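# About Skesell

We write the rules that go on the wall next to the robot, and then we come back to see whether anyone has read them.

Skesell began as a two-person office above a dry cleaner, with 2 desks and one very thick binder. The binder belonged to a packaging plant that had asked us to "tidy up the wording." It ran to hundreds of pages, it covered every situation except the ones that came up, and the people on the night shift had replaced it with a strip of masking tape that said DON'T. We thought the tape was the better document. Much of our work since then has been an attempt to land between the two.

## What we do

Companies that use robot arms have plenty of standards to follow, and we would never tell them to skip any. The trouble starts on the shop floor, where a standard has to become something a tired person can do correctly at the end of a shift. We help with that part. We watch the work, talk to the people doing it, and write short rules in everyday words. Then we try those rules ourselves, in our own workshop, and find out which ones are nonsense.

Plenty are. Our first rule on marker boards said they should be "kept clean at all times." A client asked what counted as clean, who was meant to do it, and with what. We had no answer to any of it. The current version names a cloth, a person and a point in the day, and it has not been argued with since, at least in our hearing.
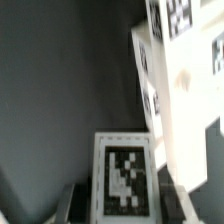

Markers take up more of our week than we ever planned. Printed black-and-white squares look like the cheapest and dullest part of any robot cell, so they get treated that way. People print them on whatever is in the tray. They scale them to fit the page, laminate them until they shine like a dinner plate, and stick them over a screw. Then they spend a month blaming the software. Our house rules on the subject are short:

- Print at the size written in the setup file. "Fit to page" is not a size.
- Use a matte finish. If you can see the ceiling lights in it, start over.
- Never use the same marker ID twice in one cell, even if the second one is "only temporary."
- Leave the white border alone. It is part of the marker and does not need trimming.
- If a marker has been moved, write it in the log before running anything.
- Check the view from the wrist camera at working distance, with the lights set the way they will be on the job.

The last one gets the most groans. It is also the one we most often find skipped.

## The Lireo Rules

Our main publication is a booklet called the Lireo Rules, named after the street where we had our second office. It is 5 pages long. Every year somebody proposes a sixth page, and every year that person is asked which of the others they would like to remove. The booklet covers starting up, stopping, handing over between shifts, calibration, and what to do when the arm does something you didn't expect. (Stop it. Write it down. Do not show a colleague by making it happen again.)

We revise it each October. Changes are listed at the front, along with the reason for each one, including the embarrassing reasons.

## Where we work

The workshop is in the Leitão Building, on the ground floor, behind a door that sticks. There is a writing room next to it, with a window between the two. People drafting rules can watch other people trying to follow them, and the expressions on the far side of the glass have improved a good many paragraphs.

We also run the Raltisden course, which lasts 2 days. The first is spent following somebody else's procedure exactly as written, with no helpful guessing allowed. The second is spent rewriting it. Bring closed shoes and a pencil. Managers are welcome and are given the same procedure as everyone else.

## What we don't do

We don't sell robots, certify them or repair them. We don't write rules for work we haven't watched. We will not add a sentence to a document so that a company can say it was in there, although we have been asked very nicely.

If you have a binder, send us the page people complain about most. We'll start there.

*Page last updated Sep 7, 2018*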